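The arm on bench four

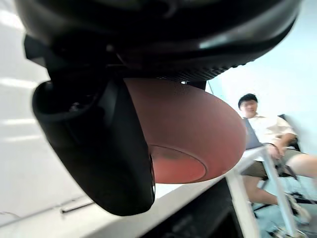 I have worked in the returns department at Brallia for long enough to remember when we did the whole thing with two tables and a roll of stickers. People send back bowls and cups and plant pots, we look at them, we decide if they can be sold again, and we put them in a tote for the shelf or a tote for the crusher. In January the company took a robot arm on trial from an outfit called Ultden, and since then I have heard the word "relief" more times than I can stand. The arm is supposed to relieve us of the boring part. It picks the piece up, turns it, looks at the underside and puts it down in the right tote, and with a plain round reddish-brown thing like the one it has hold of there, matte underneath, a bit speckled, with a recessed circle underneath, it does fine. I'll give it that. You could do that one with your eyes shut too.

What the arm is there for, on paper, is the first check. Every piece used to get picked up by a person, turned over, and given a thumb around the rim. The thumb is the part that matters. A hairline crack in a glazed bowl doesn't show up under our lights, which bounce off everything, but you can feel it, and if you tap the bowl with a knuckle you can hear it too. The arm doesn't tap. I asked about this in the first week and was told that tapping was "on the roadmap." I have worked in three warehouses and I have yet to see anything come back off a roadmap.

So the way it goes now is that the arm does the first check and a person does the second check on whatever the arm isn't sure of. The person sits. That was presented to us as a gift, and for a day or two it felt like one. My knees liked it. Then you notice that you are sitting there with your hands in your lap, waiting for a machine to be unsure of something, and that the waiting is the job. You can't read or wander off to help on packing. When it stalls you have 21 seconds to clear it before the line counts it as a stop, and the stop goes down under your login and not under the arm's.

I keep coming back to that, the login. If the arm drops a pot, it's a "handling event." If I drop a pot, it's me.

The numbers we were shown at the kickoff meeting were 2000 pieces a shift, against the 1000 we were doing by hand with two people on the bench. I thought that was a generous reading of what two people did, and a very generous reading of what the arm would do, but I'm no engineer and I kept quiet. Last week there was a sheet up by the time clock with the best shift so far, and it said 754. Someone had drawn a smiley face next to it. I don't think it was meant sarcastically, though I can't rule it out.

To be fair to the Ultden people, they never promised me 2000 to my face. It was our own management who said that. The Ultden people are mostly young and tired and polite, and when something goes wrong they write it down. One of them asked me what I look for when I pick up a cup, and I talked for most of my lunch break, and she typed all of it. I felt good about that for an afternoon and then a little less good. I had just given away in half an hour what it took me years to learn, and there wasn't a form anywhere that said what I got for it.

Blair Matheson, who has the bench next to mine and is a lot more cheerful about all this than I am, thinks I'm being dramatic. Blair's view is that the old job wrecked your wrists and the new one doesn't, and that a wrist is worth more than a thumb. There's something to that. I have the brace in my locker to prove it. Blair also likes the training, which is more than I can say, and has gotten good at nudging the thing back on course when it gets a grip too close to the rim. If they make a permanent position out of this, it should go to Blair, and I have said so to anybody who'd listen.

But I'd like to know how many positions. That's the question I asked at the January meeting, and again at the one after, and both times the answer was that no one would lose their job "as a result of the trial." I wrote the sentence down so I could look at it later. It doesn't say anything about what happens when the trial stops being a trial. It also doesn't say anything about the two people who left in the winter and weren't replaced. Their lockers are still taped over.

My cousin works at Ritchie, out past the rail yard, where they put in a sorting system from Namel a few years back. She says the system is all right. She says what changed was the talk. They used to stand across from each other at the tables and complain about their kids all day, and now everyone is spread out, one person to a machine, facing the machine. She has a better chair and she goes home less sore and she barely knows the new hires' names. I asked if she'd go back to the old way and she thought about it for so long that I changed the subject.

I'm not asking anyone to send the arm back. I'd settle for smaller things. Put the stops under the arm's name when they're the arm's stops. Let us rotate off the chair every couple of hours, because watching is tiring in a way that lifting isn't. Pay something for the typed-up lunch breaks. And put a person's thumb on every glazed piece until the thing can hear a crack, since the customer who gets a split bowl in the mail is going to call us and not Ultden.

I sent most of that list up to the office at the end of last month. I got a reply the same evening, 6:40, thanking me for my engagement. There's another meeting coming, and I've asked for ten minutes on the agenda. So far I have five.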